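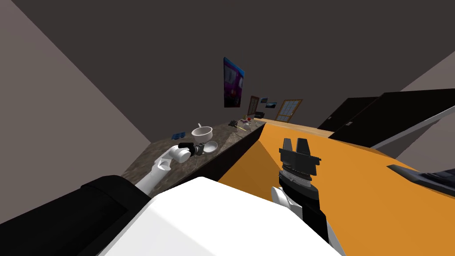 I drive a 1978 wagon that my uncle bought new, and most of what I know about looking after old chrome I learned by doing it wrong on that car first. So these are my garage tips for bumpers, trim and door handles, in no special order. Take what you like!

Wash before you polish. I mean really wash, with car shampoo and a soft mitt, and then dry it with an old cotton T-shirt (turn it inside out so the print doesn't drag). Any grit you leave behind gets rubbed around under the polish, and I've got the swirls on my rear bumper to prove it.

For light rust freckles, I crumple up a square of kitchen foil, dip it in plain water and rub gently in small circles. It makes a gray paste that looks awful and wipes right off. Keep the foil wet and don't lean on it. If the chrome is peeling, leave it alone, and don't try this on plastic trim with a shiny coating — it'll go cloudy and it won't come back. My neighbor Lalit Mittal did one whole side of his grille before he figured out what it was made of.

Old toothbrushes are great around badges and screw heads. I keep mine in a coffee can with the handles marked, because one that's been in wheel grime has no business anywhere near the paint.

Mask the paint next to whatever you're polishing. Low-tack painter's tape, pressed down with a fingernail, and pull it off the same day. I once left some on through most of November and spent an evening picking at it with a plastic scraper and citrus cleaner.

Wax after polishing. Two thin coats beat one thick one, and I let the first haze over completely before I start on the second. Ye-ji Seol from our Hernby meetups does the backs of her bumpers as well, which sounded fussy to me until I crawled under my own car with a flashlight. Now I do it too (lying on a yoga mat, highly recommended).

If a trim screw is stuck, give it a drop of penetrating oil and go eat dinner. Use a screwdriver that fills the slot, tap the handle lightly with a mallet, then turn. Put the screws in an egg carton in the order they came out and write on the lid which side of the car they belong to.

And for the pitted door handles, I still haven't found anything I love. I paid 59 dollars for a secondhand pair last spring, and one of them is already fitted. The other is waiting on a gasket.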